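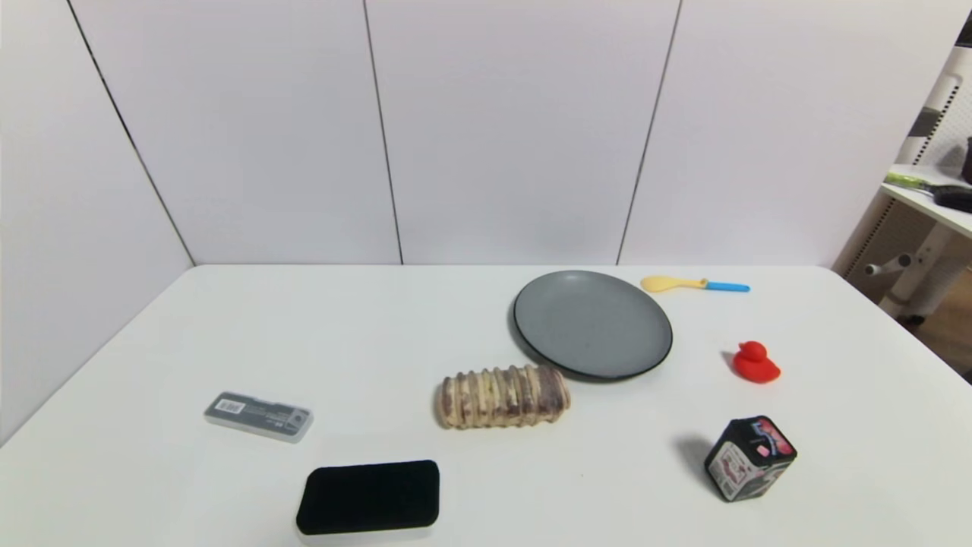

Setting up Lallau, part 2: shelves, labels and your first stock count
Last updated 27th June
Search this guide... Go

If you did part 1, you have Lallau installed, you've made a household, and you're looking at a big blank list with a plus sign in the corner. Good, that's exactly where I want you. This part gets your kitchen stuff into the list, and it's the longest part of the guide by a mile. I did mine over two evenings with the radio on and it was kind of fun, in a nosy way (I had no idea I owned so much paprika).

You'll want your phone charged, a marker, and the little Irnunel label printer if you bought one. The printer is optional. I wrote my labels by hand for months and they worked fine, they just looked terrible.

Making your shelves

Lallau calls every storage spot a "shelf," even when it's a drawer or a fridge or a bucket in the garage. Don't let the word throw you.

1. Tap Places, then New Shelf.

2. Give it a name that everyone at home would use. I started with "Upper Left Cabinet A" and then couldn't remember which one was A. Now it's called "Cereal" and we all get along.

3. Pick a type: dry, fridge, freezer or other. The type sets the default reminder times, so a freezer shelf will leave you alone a lot longer than a fridge shelf will.

4. Leave Share With Household switched on unless you're hiding candy. You can change it later by holding your finger on the shelf name.

5. Do the same for the rest of your spots, but stop when you get to the weird ones. You don't need a shelf for the top of the microwave yet. Add it the first time you lose something up there.

Note: the free plan lets you have 40 shelves. I've never come close, but a friend with a walk-in pantry and two freezers told me she bumped into the limit because she'd made a shelf for every basket. One shelf for the lot, with baskets as notes, works much better.

Pairing the label printer

Skip down to the stock count if you're going with the marker.

6. Load the roll with the shiny side facing out. If your first label comes out blank, it's in backward. Mine was.

7. Hold the power button until the light blinks blue, then let go. If you keep holding, it turns itself back off and you'll sit there wondering what you did wrong.

8. In Lallau, go to Settings, Devices, Add Printer. It should show up as Irnunel followed by some letters and numbers. Tap it and wait. The first pairing is slow, and it's tempting to tap again, but please don't, because then you get two copies of the same printer and only one of them prints.

9. Print the test label. It says "Hello shelf." I stuck mine on the flour.

A roll gives you 200 small labels, which sounds like plenty until you start labeling spice jars. Buy a second roll up front if you bake.

CAUTION: keep the rolls away from the stove. The paper is heat sensitive and will turn gray all over, printing and everything. I kept mine in the drawer next to the oven and had to throw the whole roll out in May.

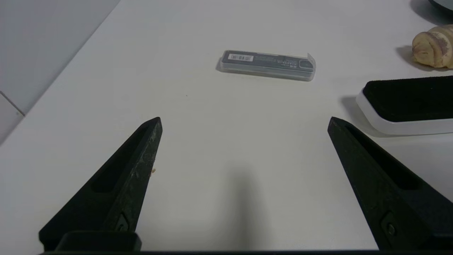 Doing the first stock count

Okay, now the big one! Do one shelf at a time and put everything back before you open the next one. I know it feels faster to pull it all out at once. I tried that, and we ate takeout because I couldn't find the counter.

10. Open the shelf you want to fill and tap Count.

11. Scan a barcode, or tap Type It In for anything without one. The built-in list covers 2,971 everyday groceries, so start typing and it'll usually guess what you mean by the third letter. It's great on canned stuff and pretty hopeless on loose tea.

12. Set the amount. You can use packages, ounces or "some." I love "some." Rice is always "some" at my house, and when it gets low I change it to "not much" and it goes straight onto the shopping list.

13. Add a date if there's one printed on the package. If you skip this, Lallau fills in a guess based on the shelf type and shows it in gray so you know it's only guessing. Tap the gray date to put in the real one.

14. Hit Done Counting when the shelf is finished. Until you do, the rest of your household can't see any of it. This is the number one thing people write to me about.

Small things like mints, gum, bouillon cubes and yeast packets drove me up the wall at first, because they wander. What finally worked was making one shelf called "Little Stuff" and putting everything tiny in it, wherever it really lives. Then I use the Where line to say "purse" or "junk drawer." It's cheating a bit, but I can find the yeast now.

You can add your own photo to any item, too. Tap the gray square next to the name. It makes the list way easier for kids to use, and for anyone who shops by the look of the package. 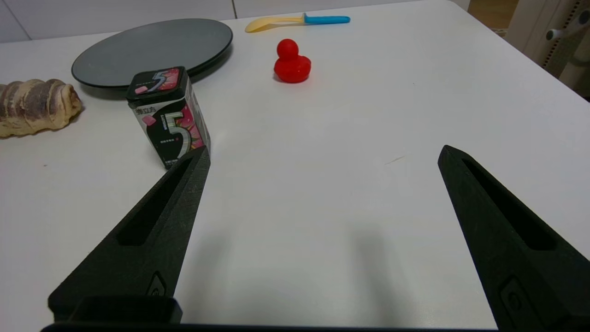 Gum container on a white tabletop.

Note: photos count against your storage and item entries don't. If the app says you're full, go to Settings, Storage, Shrink Photos. I ran it when I had 865 photos saved and I can't see any difference on my phone.

Syncing with the Fleury shopping list

If your household already uses Fleury for shopping, you can hook the two together and stop typing things twice.

15. In Lallau, go to Settings, Connections, Fleury and sign in.

16. Choose which list gets the low items. Pick an empty list the first time! I picked our real one, and it dumped half my pantry on top of the birthday cake ingredients.

17. Turn on Check Off Both Ways. When you tick something in Fleury, Lallau asks which shelf it went to, and you can answer later when you're home and the bags are on the floor.

CAUTION: signing out of Fleury clears the connection but leaves the items in both places. If you sign back in with a different account you'll get doubles of everything, so clear the old list first.

If the sync gets stuck

Pull down on the list to refresh it. Then check that your server region matches on every phone. Ours were set to Zakthorpe on mine and to Automatic on the other one, and they'd argue all day. Setting both to Zakthorpe fixed it. If you're still stuck, sign out of Lallau on the phone with the older list, wait for the other one to show a green dot, and sign in again.

Part 3 covers meal plans and the leftovers timer.

Shares 31 | Comments 12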